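Chapter 2
Stacks, Layers, and Balance

In this chapter you will learn
how weight travels down through a stack
why crossed layers hold together better than straight ones
how to find the point at which a stack tips
how to record the results of a stacking test

Words to know: course, load, bearing surface, center of gravity, overhang, crib

The lumberyard in Arngate keeps its oak out of doors under a tin roof. Each October the boards are taken down, sorted, and stacked again before the cold weather. Gerrit Mabaso ran the yard for many years, and he had one rule for new workers. Before they touched any oak they had to build a small stack out of scrap on the office table, and it had to stay standing through the lunch break with the door opening and closing. A worker whose stack fell built another one after lunch.

The scrap stack and the oak stack obey the same laws. A full pile of boards at the yard may weigh 3000 pounds, and a pile of scrap blocks can be carried in a lunch bag, but in both of them every piece has to hold up whatever rests on top of it. The piece at the top holds up nothing. The pieces at the bottom hold up everything. If you remember only this much, you can already guess which blocks in a tower can be taken away safely and which ones can't.

We will work mostly with small rectangular blocks in this chapter. They are easy to get, they are all alike, and they show on a tabletop what happens in a barn wall or a pile of railroad ties.
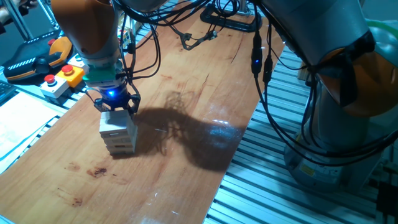

2.1 Courses

A single layer in a stack is called a course. Bricklayers use the word, and so do people who build with logs or stone. When the blocks in one course run the same way as the blocks in the course below, we call the courses parallel. When they run the other way, at a right angle, we call them crossed.

Parallel courses are quick to lay. Their weakness is that nothing ties the blocks together from side to side. Three blocks side by side, with three more directly on top, are really three thin towers standing next to each other. Push on one and it can fall away from its neighbors.

Crossed courses behave differently. Each block lies over all the blocks beneath it, and its weight helps to hold them in place. A stack built this way from timbers is called a crib. House movers use cribs to hold a building up while a new foundation is poured. At Clindungate, where the old school was raised above the flood line, the movers set their cribs under the main beams and left them there all winter. Nandi Ndlovu, whose family lived across the road, remembered that the corners of the cribs were so square you could check a door frame against them.

Pay attention to the bearing surface as well. This is the area where one block touches another and passes its load along. A warped block may touch at only two points, and then the whole load goes through those points.

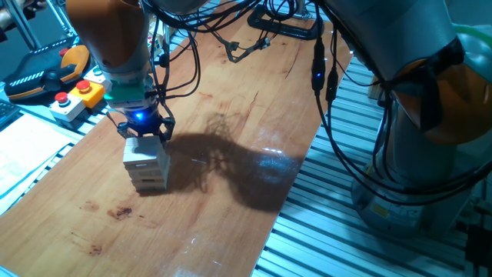 A crossed stack can be checked by eye before any weight goes on it. Walk to one side and look straight at it, with your eyes level with the middle courses. You should see block ends in one course, then a long side in the next, then ends again, all the way to the table. The pale block tower shows this pattern plainly, with short ends and long sides taking turns below the top block. If you find two courses in a row that show long sides, the builder has missed a turn, and the stack should be taken down to that course and laid again. Next look at the edges. They should line up from top to bottom. A block that sticks out makes an overhang, and we will measure overhangs in Section 2.2.

Activity 2A: A Tower Under Load

Work with a partner. You will need a set of wooden blocks, a ruler, a small paper cup, and enough dry sand to make up a load of 600 grams.

1. Build a tower with parallel courses. Set the cup on top and pour in the sand a spoonful at a time.
2. Push gently against the middle course with the end of the ruler. Write down which blocks move first.
3. Take the tower down and build it again with crossed courses, using the same blocks. Repeat the test.
4. Trade places with your partner and do both tests once more.

Keep your notes. You will need them for the graph at the end of Section 2.2.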